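Visit notes, 11 November 2019

I'd been told the Mukbridge soup works was worth the drive, so I paid my 50 dollars and went to the open day. I'm still not sure what the 50 dollars was for.

The tour starts in the onion room. It smells wonderful, I'll give them that. Our guide said the kettles hold 2,344 litres and that every batch is "made like home". My stockpot at home holds a bit less, and I don't stir it with a paddle on a motor.

## The tasting

We got 2 soups in paper cups. The Holtham pea and ham was decent, thick and smoky, with too much salt. The Florov beetroot was sweet enough to put on ice cream. I asked how much sugar went in and was told the recipe was a family one.

They claim 303 flavours have come out of the test kitchen. The shop had pumpkin, tomato and more pumpkin.

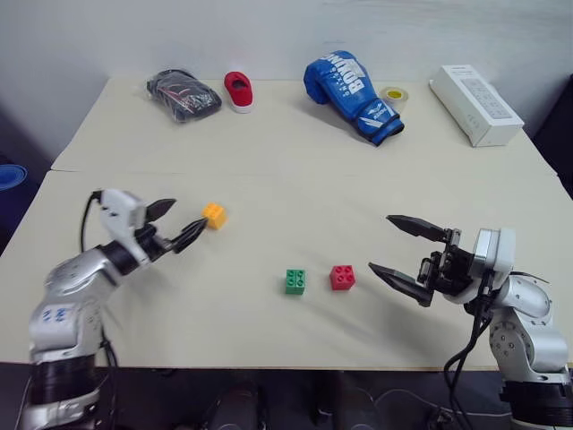
*A yellow-orange toy block near the gripper's open fingers.*

I bought a jar of the Mateos bean soup on the way out. Heated up with a squeeze of lemon and some stale bread, it was fine. Mine has more garlic. They run it again in July, when the parking is meant to be free.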